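Small firms should ask what their overdraft is for
By Ladi Nwosu
Apr 10, 2026
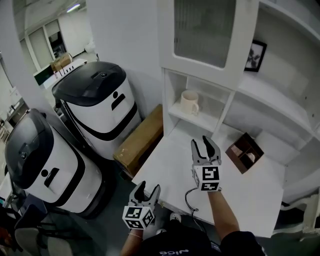

A loan that never ends

I have kept the books of small companies for 12 years, first in Palma and now in Naltorham, and I see the same mistake in almost every set of accounts. The owner has an overdraft, the overdraft is always used, and he calls it working capital. I think this word is too kind.

An overdraft was made for a short gap. You pay your supplier today and your customer pays you in 30 days, so the bank carries you over the gap. When the money comes in, the account should go back above zero, at least for a few days. If it does not go back for two years, then you have a long loan with the price and the risks of a short one. The bank can ask for the money at almost any time, and most owners have forgotten that they signed this.

What happened at Sorkgate

One client of mine, Sorkgate, learned it last September. It is a small maker of fittings for shop interiors, with good orders and honest people. The limit was reviewed and cut, and the letter gave them 53 days. The business had made a profit every year. It had also bought a van and a cutting machine from the overdraft, a little at a time, and these things could not be turned back into cash without stopping the work.

They found a term loan in the end, but on worse conditions than they could have had one year before. A lender can see when you are in a hurry.

The case against me

Some owners tell me that a term loan is less flexible, and they are right. You pay interest on the whole sum from the first day, and sometimes there is a fee if you repay early. The owner of Flolov, a bakery supplier, explained to me that her sales move so much with the season that a fixed payment frightens her. I understand this fear. For her stock of flour and sugar, I would also keep the overdraft. For her ovens I would not.

My rule is simple and old: the life of the debt should be near to the life of the thing you buy with it. Many accountants say this sentence once, in the first meeting, and then never mention it again. We should look at it every year together with the client, with the bank statements open on the table.

What banks could do

I do not put all the blame on owners. A bank can see very well that an account has not been in credit for a long time – it has every figure on its own screen. It earns its interest and its renewal fee, and it stays quiet until the day its appetite for risk changes. I would like banks to be obliged to write to the customer after 12 months of this, in plain words, and to offer a price for a normal loan beside the price of the overdraft. Many owners would still choose to change nothing, but they would choose it with the two prices in front of them.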